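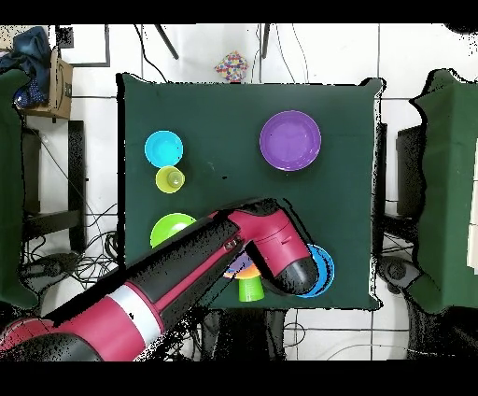
Subject: Re: The ending of "The Salt Ledger" (reading list, second book)
Date: 24 August 2026

Dear all,

thank you for the long message on the ending. I read it two times, and then I read the last chapter again, because I had understood it differently and I wanted to be sure that my English was not the problem. I will put my answers under the parts I am answering.

> I finished it last night and I feel cheated. Royer walks out of
> Sendaseck with the ledger under his coat, and we never learn if he
> gives it to the court or throws it in the river. The author built
> the whole book on this one question and then did not answer it.

I agree that the question is not answered on the last page. But I think it is answered earlier, in the chapter where Royer eats with his father-in-law in the kitchen at Tuvar. The old man asks him what a debt is worth when the man who owes it is dead, and Royer says "the same", and goes on eating. It is a very short answer and I passed over it the first time. On the second reading it seemed to me that a person who says this cannot throw the ledger in the river. He may want to, but he will stand on the bridge until it is morning and then go to the court.

I do not say this is the only way to read it. My wife reads the same line as a lie, told to please an old man at his own table. We have discussed it for a good part of the weekend and did not come to an agreement.

> Also I could not see the point of the Gastex chapters. Do we need
> 2 chapters about a company that sells salt? The story stops dead.

For me these were the best pages, but I worked for many years in an office, so perhaps I am not a fair judge. Please look again at how people speak in them. In the village everybody uses first names and nicknames. Inside Gastex there are no names, only "the second clerk", "the man from deliveries" and so on. When Royer starts there he is still called Royer, and by the end of the second chapter he is "the new clerk", also in the narrator's own sentences. I did not notice the moment when it changed. I had to go back and search for it, and it is in the middle of a paragraph about envelopes.

The sum also comes from there. The ledger shows that the families of the village owe 2,406 crowns together, and of this Royer's own family owes 800. I had missed the second number completely on the first reading, as it is given only once, on the page with the list. If he brings the ledger to the court, his own mother is the first who must pay. So I find the stop in the story useful, even if I admit that it is slow and that the description of the warehouse could be shorter.

> One more thing: is the translation good? Some sentences sounded
> very stiff to me, for example "he was made to be waiting".

I cannot compare with the original, I do not read that language. I can only say that the stiff sentences are nearly all in the Gastex part and nearly none in the Tuvar part, so I suppose that the translator did it with intention. The one you mention is on the page where he sits in the corridor. But there are also places which look to me like simple mistakes. In chapter 19 the sister is wearing a grey shawl and on the next page it is a brown one. Does somebody have the hardback edition and could check this? I have only the paperback, and the print is small.

A point which was not in your message, but I would like to hear opinions. What do you make of the wife? She has hardly any lines in the first half, and then she has the whole letter, which is for me the strongest writing in the book. She writes that she has always known what was under the floor, and that she was waiting for him to ask her. He never asks. I felt more sorry for her at this place than for him anywhere. If the book has a fault, I would say it is that we lose her after the letter, and not the open ending.

For the next book I have no strong wish. I would only ask for something shorter, as I read slowly in English and I have to finish it before December. If the majority wants the long family novel which was proposed last time, I will try, but then please allow me to send my comments late.

With kind regards to everyone on the list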